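Holding still while the glue goes off

Most joint failures that reach the bench at Sketomlow are blamed on the adhesive. Heiðrún Vestergaard, who has run the repair shop's test programme since it opened, keeps the broken parts in labelled trays and disagrees with the blame in most cases. The glue line is usually too thick, too thin or uneven, and all three conditions are set by the clamp.

PVA wood glue cures by losing water into the surrounding timber. During the first minutes the film is still mobile and the two faces can slide over each other, a fault known in the trade as creep. Pressure does two jobs at this stage. It brings the faces close enough for a thin, continuous film, and it stops them moving until the film can carry a load. Once that point is reached, extra force adds nothing useful and may squeeze the joint dry.

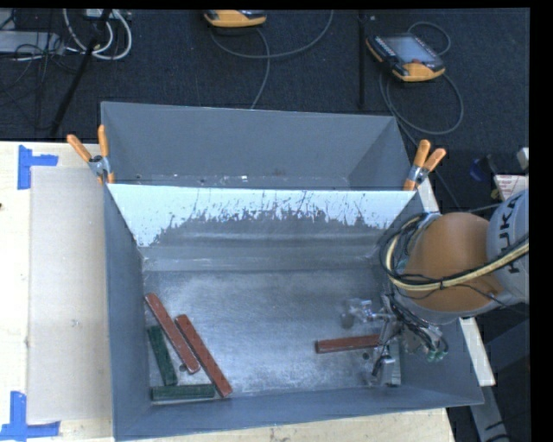 Spring clamps are the cheapest way of applying that pressure and the least understood. The force comes from a coiled spring at the pivot and depends on how far the jaws are open, so the same clamp pushes harder on a thick board than on a thin one. The user has no screw to adjust. A pair of the orange-handled sort, grips the rim of a grey bin at its two upper corners. Put the same pair on a wide panel joint and the pressure falls away between them, leaving a thick film in the middle.

Vestergaard's colleague Oddur Thoroddsen measured the loss of force over time. He opened and closed a batch of clamps 2000 times on a motorised jig, taking a reading after every 100 cycles. Most of the drop came in the first 1000. After that the curve flattened, and the clamps that had been stored open on a rail did worse than those stored shut. The results were circulated in January to the workshops that share the Sketomlow bench.

Jaw pads matter as much as springs. A swivelling pad will settle flat on a slight taper, while a fixed one bears on its edge and leaves a dent in softwood. Vasiliki Gkikas restores chair frames at Chala and replaces worn pads with offcuts of cork 5 mm thick. "Cork gives a little and then stops giving," she says. "Rubber keeps moving, and the work moves with it."

For panels she changes to bar clamps, set alternately above and below the boards so that the bending forces cancel. Scrap battens go between jaw and edge. She tightens until a fine bead of glue appears along the seam and then leaves the screws alone.

Cold is the remaining variable. Below its stated minimum temperature a PVA film dries chalky and white, and no amount of clamping will recover it.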